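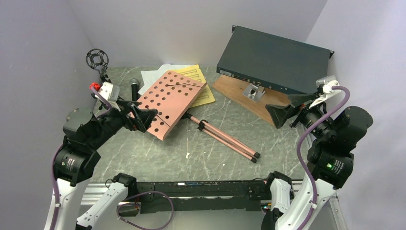
Stand down on its side, sheet music behind and under it. Left gripper over the desk.

17th August, music cell

Question for the day: does Zodell know where the music stand is, or does it know where the music stand usually is? I have suspected the second since March and kept finding other things to do.

Training set is the full 2078 episodes, same weights as the last entry, nothing fine-tuned. Layouts drawn by Taketine with the stand pose opened right up, so it can come out upright, on its side, or turned away from the arms. Mic mount, rack unit and board were left out of the draw and I put them down by eye. I know. The paper gets whatever position gravity likes, which is the one truly random variable in the whole setup.

Method, so I can't change my mind later: 30 rollouts, one attempt each, no nudging. Success means the gripper closes on the part of the stand named in the prompt and holds it until the timer ends. Touching the paper is allowed. Dragging the paper is logged as a drag and doesn't count against the run. Cirilo wanted it to count. Cirilo wasn't the one picking it up afterwards.

Result: 19 successes. Better than I'd have bet, and worse than what we told Brollham in the spring.

Seven of the failures are one failure. With the stand lying down, the arm comes in at the height where the desk would be if the stand were standing, closes firmly on air and holds on until time runs out. Very good grip, too. Force trace is flat and the policy's own confidence is high throughout, so we can't use confidence to catch it. The rest are a mixed bag: two cable snags, a few where both arms went for the same leg, and one where I had left the controller in teach mode and watched nothing happen for longer than I care to record.

The holes in the desk may not be helping. Depth through a perforated panel comes back as a sort of opinion. I tried masking the depth channel offline on the saved frames and the predicted approach height moved in the right direction, but not by enough to blame it all on the holes.

Cirilo's theory is duller and probably right: hardly any of the training demos have the stand down, and most of those came from Cuevas, where the table sits lower. If so, the policy has learnt two tables and one stand pose, and what I'm seeing is it choosing the wrong table. Test for this is cheap. Rerun the lying-down layouts with the table height offset faked in the state vector and see if the grasp moves with it.

Upright layouts are boring, as they should be. Grippers in near the phone holder, stand further back on its legs with the music on it. Approach to the stand is a bit slow round the clamp post but it gets there — I've stopped watching these with my hand over the stop button.

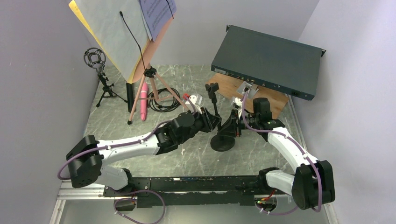

To do

Faked height offset, lying-down layouts only. Same seed.
Split the demos by stand pose and by cell. Cirilo Cuautle has half a script for this and claims it's the good half.
Put the mic mount into the Taketine draw. Rack unit stays where it is until someone else volunteers to lift it.
Change the log so "closed on nothing" has its own code. At present it goes in as "other", along with me and the teach mode.
Write to Brollham. After the offset run, not before.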